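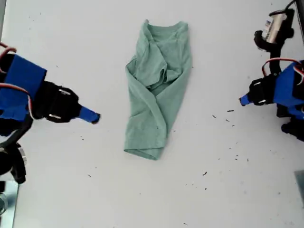 Journal > Home > Closets & Laundry

Learning to fold a t-shirt again, at my age

By Cameron Dunstan
November

I have been folding t-shirts wrong for my entire adult life and I am so happy to have found out! I know that's a strange thing to be cheerful about, but if you've read this blog for any length of time you know that a good drawer can keep me going for a week.

It started with the dresser. When we moved to Leltow we gave away the big one (it would never have made it up those stairs) and bought a narrow one secondhand, with drawers that are deep but not at all wide. My old way of folding was the way my mother did it: sleeves back, in half, in half again, onto the pile. In the new dresser that gave me two wobbly stacks per drawer, and every time I wanted the shirt on the bottom I wrecked the five on top. By the end of the week I was basically storing laundry in a heap with a drawer around it.

So I went looking, and I tried 6 different folds over one long rainy afternoon. Some of them I loved and some of them made me want to lie down on the floor.

The fold I kept is the long strip. You lay the shirt out flat, front side down, with the collar away from you. Bring one side in to about the middle of the back, and then turn that sleeve back on itself so it lies along the edge you just made. Do the other side the same way. Now you've got one long narrow shape with the neckline at the top. Smooth it, fold the hem up until it stops just short of the collar, and then fold in thirds from there. It stands up on its own! I made everybody in the house come and look at it standing up.

The part where I kept going wrong was the sleeve. If you don't turn it back far enough it wanders across the body of the shirt on the diagonal, and then you get a ridge, and everything you fold on top of a ridge puffs out. I had one sage green tee, a soft crew neck that I wear constantly, that I must have redone ten times. Soft, drapey cotton is so much harder than the stiff stuff. A brand new heavy tee practically folds itself, and the ones you love and have washed to death just slump. My fix is to stop at the strip stage and run both palms from the collar down to the hem, and only then go on. If it's bunched in the middle, shake it out and start over. You can't pat a bunch flat, believe me, I have patted.

Check your hem, too. Mine like to roll under after a wash, and a rolled hem makes the bottom end round and fat so the first fold never sits straight. I just pull it flat by the corners.

Surface matters more than I expected. I used to fold on the bed, and a bed is squishy, so the shirt sinks and shifts while you're working on it. A plain hard table is wonderful. I clear the kitchen table after dinner now, wipe it down, let it dry, and do the whole basket with the radio on. Stand up to do it, if you can. My back complained when I sat.

Okay, the drawer itself. I file the shirts upright in rows, fold side up, light colors at the front. I can see all 26 of them at once (yes, I own 26, and I'm working on it). I bought a set of fabric dividers from Zinitz and ended up returning them, they were a little too tall for my drawers, and a shoebox lid cut down does the same job. The one thing I'd warn you about is packing the row too tight. Leave a hand's width at the end or you'll be yanking them out and they'll unroll on you.

I'm down to 90 seconds for a shirt, which will not win any prizes, but the basket no longer sits in the hall until the next basket arrives, and I've even started looking forward to it a bit. Long sleeves are still a mess, by the way. I fold the sleeve down and then back up like a zigzag and it comes out lumpy at the shoulder every time. If you have a trick for those, please write to me, I'd love to try it.

Sweaters next. I have a whole shelf of them and a lot of opinions about hangers.

Contact | © Cameron Dunstan | Back to top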